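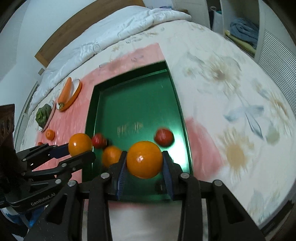

Section 4. Preparing the produce sorting task

The Nollavico home task set asks one simple question: can a machine do this chore in a normal house today? Putting fruit and vegetables on a tray is the first task in the set, and many users expect that it will be the easy one. For a person it is easy. With two grippers, each holding an orange beside the same tray, you already need to decide which hand goes first, where the other hand waits, and what you do when a tomato is in the path. Please read this whole section before you put any food on the surface.

4.1 What you need

A bed or other soft surface. A hard table is used only in Section 5.
One cover sheet or cloth, in one color.
One shallow tray with raised sides.
Plates for the items which stay out of the tray.
Round fruit of different sizes, small tomatoes, one carrot, one portion of leafy greens.
The two grippers, checked according to Section 3.

4.2 Laying out the surface

1. Spread the cover sheet over the middle of the bed. Small wrinkles can stay. They are part of the difficulty, as a rolling fruit will stop in a wrinkle and a machine must find it there.

2. Put the tray on one side of the sheet. Press lightly on each corner. If the tray rocks, move it to a flatter place.

3. Put the greens and the carrot on separate plates, at the side away from the operator.

4. Distribute the fruit and tomatoes in the open area. Some pieces may touch each other. Do not make straight rows.

Note: Do not wipe away the shine of a plastic sheet with powder or spray. Reflections are normal in a home, and a system that works only on a dull surface has not passed this task.

5. Open both grippers and hold them over the sheet without touching it. Check that you can reach the tray and the farthest fruit from the same standing place. 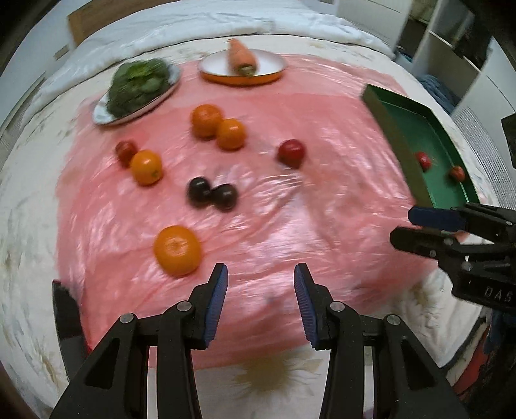 4.3 Performing one run

1. Start with the fruit nearest to you. Bring the two pads down on the left and right side of it, and close until it does not turn.

2. Lift straight up. Keep the second gripper partly open and away from the first one.

3. Carry the fruit over the rim of the tray and lower it before you open. Dropping from a height is counted as a fault, also when the fruit stays inside.

4. Continue until all the round pieces are in the tray.

Caution: Tomatoes need much less force than oranges. If the skin of a tomato breaks, stop the run, clean the pads, and write down the fault.

Caution: Keep fingers away from the linkage when a gripper is closing.

4.4 How to understand the result

In our trials at the Jornidia apartment, a trained person with hand-held grippers finished the task in 53 seconds. The automatic arm needed 470 seconds, and it left 11 pieces outside the tray over the full series of 147 runs. Most of these were fruits which rolled when the pads met them above the widest point. A person sees this beginning and corrects the hand without thinking. The arm closed completely and then looked for the fruit again. 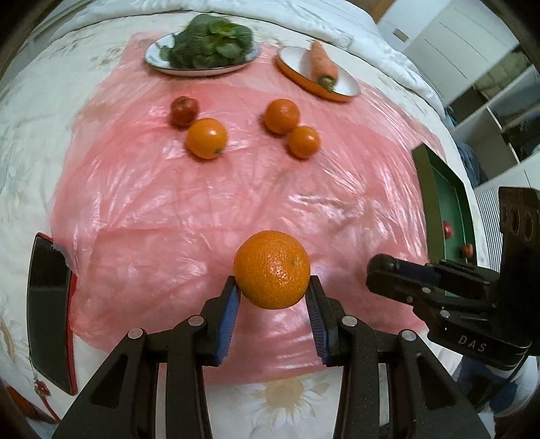

It also had trouble when two pieces were touching, and it often pushed both of them before it could separate one. Garba Anozie, who reviewed the series, marked such runs as "completed with help" if a person had to move a piece. Please use the same mark, so that your results can be compared with ours.

Our present answer to the question of this task is therefore: yes for oranges which lie alone, not yet for a mixed group on a soft bed. Leafy greens are not scored in this version. If you want to try them, use the separate sheet in Appendix C and do not add the time to the main result.

4.5 After the run

1. Close both grippers and put them on their stand.
2. Clean the pads with a damp cloth and let them dry open.
3. Replace any fruit which has become soft. Soft fruit gives a better grip and makes the next result look too good.
4. Continue with Section 5, Hard surfaces.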